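Equipment Planning FAQ: Two-Arm Tabletop Cells

What does the base price cover?
Two arms, two parallel grippers, the table frame and the arm mounts. The controller is quoted as a separate line. Side and back walls are optional.

Can I start with one arm and add the second later?
Yes, if you order the wide frame. The Atholm frame ships with both mounts fitted. The narrow Probert frame cannot be upgraded.

How much should I budget for test items?
Plan on $300 for the first year. Buy ordinary household goods: remotes, batteries, snack bags, pump bottles, cartons, a shopping basket.

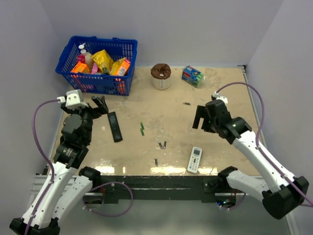
Keep a spare of each item. Packaging designs change, and a replacement may not match the original.

What spare parts should be on the first order?
One set of gripper fingers per arm and one spare cable per arm. The finger and cable kit is part no. 849.

What is the lead time?
11 weeks from deposit. Orders placed in August ship after the summer shutdown, so add 2 weeks.

Who approves changes to a quote?
Kagiso Nkosi, Zanent order desk. Send changes in writing with the quote number.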